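Encontro de patchwork de Maltholm abre inscrições (e eu já estou inscrita!)

15 de junho de 2026

Meninas (e meninos, que eu sei que o Arnaldo lê isto), passei só para dar a notícia antes de ir buscar pão: abriram hoje de manhã as inscrições para o encontro de patchwork de outubro, em Maltholm. Abriram às nove. Às nove e doze eu já tinha o e-mail de confirmação, com o café ainda por beber e a gata sentada em cima do rato do computador.

Para quem chegou há pouco ao blogue, o encontro é aquele fim de semana em que se enche o antigo armazém Lavoie de mesas, tábuas de passar e gente a falar alto. No ano passado fui só no sábado e arrependi-me o caminho todo até casa. Desta vez vou os dois dias, durmo lá e levo a máquina pequena, que a grande já me deu cabo das costas uma vez e chegou.

As novidades. A organização passou de 20 para 23 oficinas, e as três novas são apliqué à mão, encadernação de restos de tecido e uma de acolchoado livre para quem tem medo de acolchoado livre (o nome é mesmo este, está no programa). Cada pessoa pode escolher duas. Eu fiquei com o apliqué no sábado à tarde e com o acolchoado no domingo, logo de manhã, o que para mim é um ato de coragem em dois sentidos.

A oficina de apliqué é da Vlasta Trajkovski! Quem anda nisto há uns anos conhece as colchas dela, aquelas com os círculos todos desencontrados que parecem fáceis e depois uma pessoa tenta e fica com batatas. Escrevi-lhe a perguntar se era preciso levar alguma coisa especial e ela respondeu na mesma tarde, muito simpática: agulhas finas, linha de algodão a condizer e paciência. Os moldes dá ela. Tenho ali um top parado desde o inverno à espera que eu aprenda a virar uma curva como deve ser, portanto isto veio mesmo a calhar.

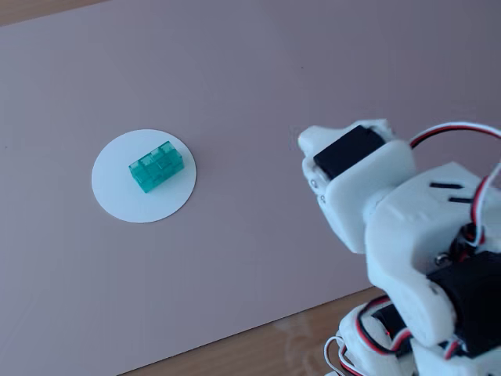 A exposição também cresceu. O ano passado penduraram-se colchas só na nave principal e havia umas coitadas atrás da porta da cozinha, onde ninguém passava a não ser para pedir água quente. Agora usam também o andar de cima, e quem quiser expor tem 31 lugares disponíveis para colchas grandes. As pequenas, de berço ou de parede, vão para uma sala à parte e não precisam de reserva, basta entregar na sexta até às seis. Eu vou levar a verde. Sim, a verde, a que jurei que nunca ia sair de casa por causa do canto torto. A minha irmã diz que o canto torto só o vejo eu, e ela costura melhor do que eu, por isso calo-me.

Depois há o desafio solidário, que é a parte que me põe mais contente. Pede-se a cada participante que leve blocos já feitos, de tema livre, em tons quentes, e no domingo montam-se mantas para a casa de acolhimento de Maltholm. Na última edição juntaram-se 1.504 blocos. Mil quinhentos e quatro! O Arnaldo Mendes, que ficou com a tarefa de os receber, contou-me que teve a sala de jantar inutilizada até ao Natal. Perguntei-lhe se este ano voltava a aceitar e ele disse que sim, mas que a mulher ainda não sabe. (Agora já sabe, desculpa, Arnaldo.)

O tecido de fundo para o desafio é oferecido pela Urkero, que vai ter banca à entrada, com cortes e retalhos a peso. Deixo aqui escrito, para que haja testemunhas, que levo dinheiro contado e deixo o cartão no hotel. Foi o que disse no ano passado, também, e voltei com um saco de linhos que ainda não abri.

Quanto a transportes, o autocarro para na praça e de lá ao armazém são dez minutos a pé, a subir. Com máquina de costura são vinte e cinco, e falo por experiência. Quem for de carro pode descarregar no portão das traseiras, mas depois tem de tirar o carro dali. Se alguém de cá for na sexta à tarde e tiver um lugarzinho, diga-me nos comentários, que eu pago metade da gasolina e levo bolo de laranja.

As inscrições fazem-se na página do encontro e ficam abertas até encher. As oficinas da manhã de sábado costumam ir primeiro, e quando espreitei, antes de almoço, a de ferro e goma já tinha lista de espera. Quem só quer ver a exposição não precisa de se inscrever, a entrada paga-se à porta e as crianças não pagam.

Eu vou agora cortar os meus blocos para o desafio, antes que me dê a preguiça e acabe a fazê-los todos na véspera, à meia-noite, como da outra vez. Ando a pensar em estrelas, em ocre e tijolo, com o que sobrou das almofadas da minha mãe. Se alguém tiver um bom molde de estrela de oito pontas que não me faça chorar no centro, aceito com muita gratidão! Quem também vai, levante o dedo nos comentários, para combinarmos o jantar de sábado.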